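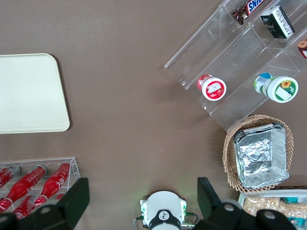
Combien de temps faut-il laisser refroidir un sirop maison avant de le mettre en bouteille ?
Seize minutes hors du feu, casserole découverte, et on verse encore bien chaud.

Catégorie : Boissons & sirops
Temps de lecture : 2 min

Sirop de rhubarbe, version rapide. Recette d'Alina Grecu, un peu raccourcie.

Rhubarbe, 200 g, en tronçons. Sucre, 200 g. Eau, 174 ml - oui c'est précis, elle pèse tout. Un demi citron.

Rhubarbe + eau, feu doux, couvercle. Quand ça se défait, filtrer. Ne pas presser la pulpe sinon sirop trouble.

Remettre le jus sur le feu avec le sucre et le citron. Remuer jusqu'a ce que le sucre soit fondu, petit frémissement, écumer. Pas de gros bouillons.

Pendant ce temps, les bouteilles : eau bouillante, égouttées tête en bas sur un torchon propre. En verre, pas de plastique. Entonnoir ébouillanté aussi.

Verser, fermer, étiqueter. Au frigo, trois semaines maxi. Si ça pétille ou si ça sent l'alcool, à l'évier.

Pour servir : un fond de verre, eau gazeuse, glaçons. Marche aussi sur du fromage blanc. En avril les tiges sont plus roses, le sirop aussi.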